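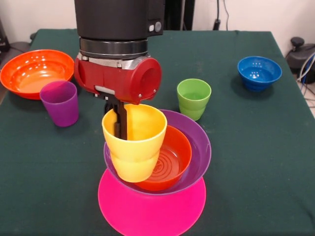 Home Topics Kitchen and Laundry Ask Members Sign in

Yellow stains from turmeric on plastic plates and cups

Dinesh Tyagi
Kitchen and Laundry, 343 views

Hello to all. I hope this is the correct section for my problem.

My sister Manju came to stay with us with her two children, and for this visit I bought a set of plastic plates, bowls and cups in bright colors, so that we don't have to worry for the glass ones. The brand is Niver, bought in the market in Gukine, and it was not expensive. On Saturday we made dal and a chicken curry, and we were sitting and talking for a long time after the food. The plates stayed in the sink until the morning with the sauce on them. I know this was my mistake.

Now the light colored ones have a yellow-orange stain which does not go away. On the red plates I cannot see anything, and the green is also fine, but on the white bowl and on the light blue plate it is very visible. The bowl has a line exactly where the curry was standing. I washed everything with dish soap and very warm water, three times. After this I tried a paste from baking soda and left it for one hour. It became a little lighter, but I would not give this bowl to a guest.

I also have one plastic box with a lid, an older one, where we keep leftovers. This one is orange inside for two years already, and I had stopped to think about it, but if there is a method for the plates then maybe it works also for the box. The box has a smell of onion too.

What I want to know:

Is the stain only on the surface, or is it inside the plastic?
Can I use bleach on things that children eat from? My wife says no, my sister says yes if it is rinsed well.
There is a symbol on the bottom of the plates, but it is so small that I cannot read it. Is it important which plastic it is?

Thank you for your time. I am sorry if this was asked before, I searched and found only advice for clothes.

Awasthi
Member, 3845 posts

Hello Dinesh. I cook with turmeric nearly every day, so I have had this problem in every kitchen where I lived.

The yellow color in turmeric is called curcumin. It dissolves badly in water and very well in oil, and a curry has plenty of oil. So the color travels with the oil and goes a little bit into the plastic. It is not deep, but it is deeper than a sponge can reach. This is why washing three times gives you the same result as washing one time.

The good news is that curcumin is weak against sunlight. Please try this before any chemical:

Wash the bowl with dish soap until it does not feel oily under your finger. If it is still oily, wash again.
Put it outside, or on a window sill where the sun comes directly, with the stained side looking at the sun. I leave mine a little wet, my mother did it like this, but I am not sure if it makes a difference.
Leave it for the whole day, and turn it one time if the stain goes up the side.
Look at it in the evening. If it is lighter but not gone, repeat the next day.

In August my white bowls are clean after one afternoon. In winter it can need most of a week, and behind window glass it is slower than outside. Don't leave the colored plates outside for many weeks, the sun will also take the color of the plate, and it can make cheap plastic hard and easy to break. Some days are no problem.

About bleach: your wife and your sister are both a little bit right. Thin bleach in cold water will remove turmeric. If you want to use it, follow the amount which is written on the bottle for kitchen things, open the window, wear gloves, rinse very well, then wash with soap and rinse again. Never put it together with vinegar or with any other cleaner, the gas is dangerous. For myself, I would not use it on plates that have many scratches from knives, and I would not use it at all before I tried the sun, which costs nothing.

About the symbol: take a photo of it with your phone and make the photo bigger, this is how I read them. For the stain the type of plastic is not so important. It is important for heat. If the plates are hard and shiny and make almost the sound of ceramic when you put them down, they can be melamine, and melamine should not go in the microwave. Also please do not scrub it with a rough sponge. The surface becomes dull, and after this it will take every stain much faster than before.

The old box I would not promise. When oily food was heated in it in the microwave, the plastic often has a rough ring on the inside, you can feel it with the nail. If there is such a ring, the stain will become lighter but it will stay. For the smell, fill the box with crushed newspaper, close it for two nights, then wash it. It works quite well against onion. Against fish, not so well.

For the next time – rinse the plates with cold water directly after eating, even if you wash them later. In our house we also wipe the plate with a paper towel first, to take the oil away. And before you put curry in a plastic box, you can rub a small drop of plain cooking oil inside the box and wipe it. I was told that it helps, but I never made a real comparison.

jultotero31

just buy steel. i have the same steel plates for 31 years and no stain

Dinesh Tyagi

Thank you both. @jultotero31, we have steel also, but the children like to choose their color, and the smaller one drops everything.

@Awasthi, I put the bowl and the blue plate on the balcony yesterday at 10 in the morning. The bowl is now nearly white, only the line is still there if I hold it near the lamp. The plate is better but not finished, maybe because it was in the shadow after lunch. Today they are out again, on the other side. The box has the rough ring as you said, so I will use it for screws, and I will buy a glass one.

I made the photo of the symbol and it is a 5 in a triangle. I did not use bleach. Manju still says it would be faster.

Awasthi
Member, 3845 posts

5 is polypropylene, so it is not melamine. For the microwave, look if there is also a microwave sign next to it, the number alone does not say it. For the line, one more day of sun, and put the bowl leaning on something so that the sun comes straight to the side wall. When it lies flat the side gets very little.

We use cookies to remember your settings and to keep you signed in. By continuing to use this site you agree to this. Accept Manage settings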